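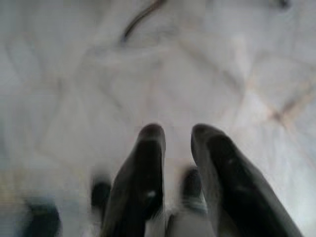

## Folding tables: keep the pink marble ones?

**geltgate_lurker** - 9:40 pm

Two square folding tables, pink and grey marble pattern, red edge strip. My partner calls them festive. I call them ham. We're clearing the living room before the rellies arrive in November and I reckon they should go to the tip shop at Allonholm. Talk me out of it.

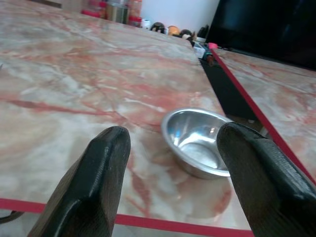
*Small steel bowl, large amount of pink.*

**tinsnips40**

Keep them. That top wipes down in one go and hides every crumb. I paid 400 for a plain grey one from Fikutberg and it shows the lot.

**mrs_colander**

Disagree. Glossy tops are a menace, bowls skate on them. Put a cloth over and you lose the colour too, so everyone's happy.

**geltgate_lurker**

The white cloth we own needs ironing, so no, not everyone. 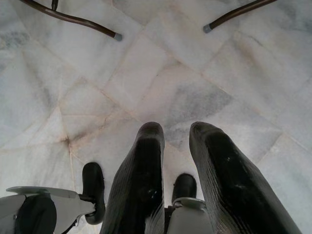

*Grey rubber foot on the leg, pale marble floor.*

**tinsnips40**

Rubber feet! Mine came with bare metal and I've got scratches over 40 cm long. You're throwing out the better table.

**altintas_fan**

Check the feet before guests lean on anything. I got a bag of spares at Altıntaş, cheap as chips. Also, who keeps a laughing red statue next to the telly and then worries that the tables are too colourful?

**geltgate_lurker**

He was a gift. He stays, and so does his green necklace. The papers beside him are negotiable.
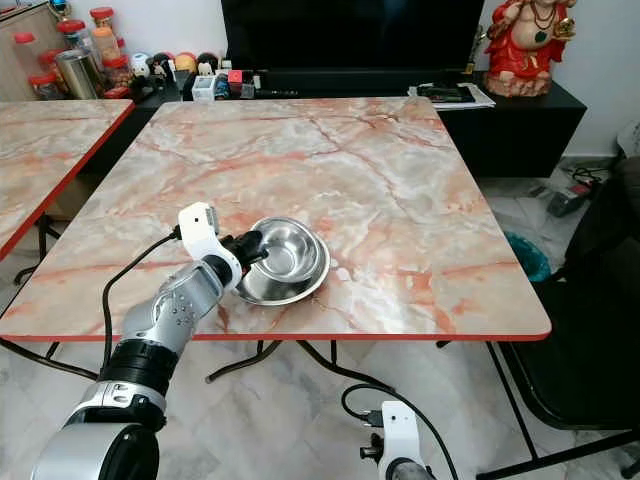
## Update, same thread

**geltgate_lurker**

Tables are staying until after November. I lost the vote, two to one, and I'm told the statue counts.

**mrs_colander**

Still say get a cloth.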